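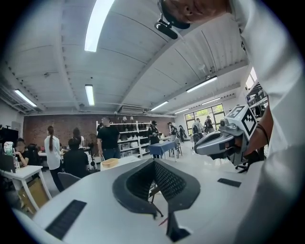 Poline Community Garden Club, Winter Talks

Slow compost for small yards: my notes (the long version, I'll skip bits)

Okay, hi everybody! Wait for the chairs to stop scraping. Say the thing about the coffee being at the back and the decaf being the one with the orange lid.

So, compost. I've been doing this in a yard the size of two parking spots for most of my adult life, and I have done it badly for a good part of that. I'm going to tell you about the lazy way, the cold pile, where you toss stuff in and mostly leave it alone. If you want the hot, steamy, turn-it-every-other-morning kind, I admire you, and there's a handout by the door.

(Slow down here. Last time I rushed this.)

First, where to put it. I had mine behind the shed on Acuña Street for years and hated walking out there in December, so guess what, I didn't. The scraps sat in a bowl on the counter and got fuzzy. Then I moved the bin to 3 steps from the kitchen door and everything changed! Put it where you'll walk in your slippers. A little shade is nice, bare soil underneath is better than concrete, and leave yourself room to get a shovel in.

Second, what goes in. Leaves, leaves, leaves. People worry so much about kitchen scraps and then bag up every leaf they own and drag it to the curb. Save them! I keep two big bags of dry ones next to the bin, and every time I dump a bowl of peels I throw a couple of handfuls of leaves on top. That takes care of the smell and most of the flies. Coffee grounds, yes. Eggshells, sure, but crush them or you'll be finding them forever (I still am). No meat, no cheese, no lasagna. Ask me about the lasagna later.
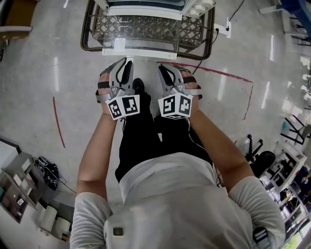
Going by the note that came in from Flidness after my last talk, a cold pile is a fine idea until the first tomato seedlings come up in the carrots. Which, okay, fair! The note went on to say that weeds gone to seed and anything with mildew should stay out altogether, and I agree with every word. A cold pile doesn't get hot enough to kill seeds. I pull the baby tomatoes and get on with my day, but if that would drive you nuts, keep the tomato ends out.

Third, water. Grab a handful and squeeze. You want it like a wrung-out sponge. Mine is nearly always too dry in summer, so I rinse the scrap bowl and tip the rinse water in.

Waiting: a year, give or take a season. I know! Start a second bin when the first one's full and stop adding to the old one. (Show of hands, who has room for two? If it's hardly anyone, talk about the trash can with holes drilled in it.)

Money part, keep it short. I paid $151 for my fancy tumbler from Pemance and it's now where I store the hose. The bin I really use is made of old pallets and wire.

Questions. Somebody will ask about rats. Bury the scraps in the middle, put hardware cloth under the bin, and pick up your fallen fruit.

Stack the chairs by the piano afterward, please, and take home a bag of leaves from the porch.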